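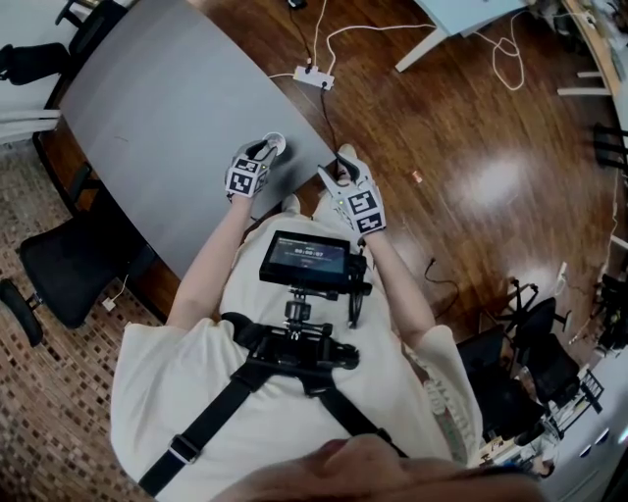
White gloves on at the long gray table.

February 2022

Okay so Trarnance is coming back and I have been useless all day. I saw the announcement before I'd even brushed my teeth. All 24 episodes, including the last batch that Cardoso never aired, going up on Atero in one big lump. I read it standing in the hallway with one sock on and then I read it again, and then I called Rodica, who did not pick up, and then I sent her so many messages that she called me back thinking somebody had died.

For future me, who will have forgotten everything: Trarnance was the cartoon about the ferry. The ferry goes round and round the same bay and every stop is a slightly different town, and the kids on board keep trying to get off at Trarkport and never do. That was the whole show! It ran on Cardoso in the slot right before dinner, so I saw the first half of nearly every episode and then got yelled at to set the table. I can sing the entire opening and I have seen maybe five endings in my life.

And then it just stopped. One week they had the cliffhanger with the lighthouse keeper's radio, the next week there was a baking contest for kids in its place, and the week after that the baking contest again. I wrote a letter to Cardoso. I was ten. My mom helped me with the address and they sent back a sticker sheet for the baking contest, which I refused to use and which I'm pretty sure is still in a drawer at her house.

Rodica says she's going to be very calm about it and watch one episode a night like a civilized person. She gave up that plan during the same phone call. She wants to do the whole thing in May when she's back in town, all of it, starting in the morning with the curtains shut, and I said there is no way on earth I'm waiting until May with those episodes just sitting there. So now we have a treaty. I'm allowed to rewatch everything that aired. I'm not allowed to touch the new ones until she's on my couch. (She made me say it out loud twice. I had my fingers crossed for one of them.)

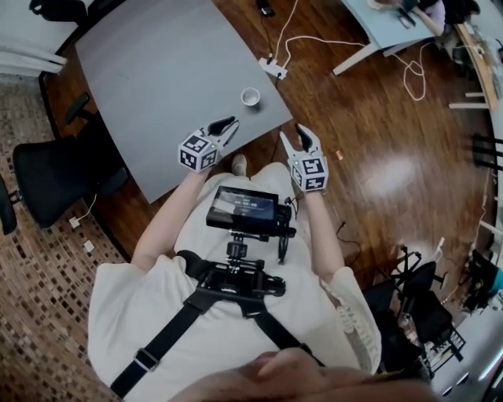 I did the math at lunch, and the full run at 25 minutes apiece comes to ten hours on the nose, not counting bathroom breaks or Rodica pausing to argue. We can do that in a day. We did longer than that the winter we both had the flu, and that was for a show neither of us even liked.

The press release was pretty thin. It says the picture has been cleaned up from the original tapes and that there'll be two sound options, the original voices and a new dub. I don't know how I feel about a new dub. The captain has one voice and it's Lionel Bainbridge's voice, that crackly one like he's got a cough drop tucked in his cheek, and I don't want to hear anybody else tell those kids to sit down. But fine, it's an option, I can leave it alone. There's a quote from Tove Frandsen, who created it, saying she hasn't watched the last episodes herself since the day they were finished and she's nervous. That got me a little. I'd always pictured her being furious about the whole business, and she just sounds shy.

What it doesn't say is whether the music is the same. This matters! When they put out that one DVD, years back, they'd swapped out the song in the storm episode for some kind of plinky keyboard thing, and it ruined it. The real one was by Auður Eskildsen and it only plays for a minute while the lamps go out down the side of the boat. I used to hold my little tape recorder up to the TV to catch it. On my tape you can hear the song and then my brother asking where the ketchup is. I went on the fan board to see if anyone knew, and there were already 136 replies under the announcement, most of them people yelling in capital letters, and Hjalti Vídalín (he runs the episode guide, he's been keeping that thing going forever) had posted that he's written to Atero to ask and will let us know. If anyone can get it out of them, he can. He once got a list of every background sign in the Trarkport episodes and what they all said.

There's a big fight going on in there too, about the order. Cardoso showed them out of order the first time around, and one bunch wants it fixed and the other bunch grew up with it the wrong way and likes it. I'm with the wrong way people. I know the goat is supposed to come on board before the goat is already on board. I don't care, I like him just being there.

I did try to be a normal adult this afternoon. I answered emails. I took the recycling down. Then I caught myself looking up whether you can still get those long orange ice pops we used to have, and you can, in boxes of 30, and I would like it written down that I did not order them right away. I waited till after dinner.

Called Mom too and asked about the sticker sheet. She said what sticker sheet, and then she said oh, the cakes, and went off to look, and I could hear her opening and shutting drawers for ages. No luck so far. She did find my report card from that year and read me the part about talking in class.

It's way too late now and I've had the opening song going round my head since breakfast. One episode before bed, one that already aired, so the treaty is safe. I'm picking the goat.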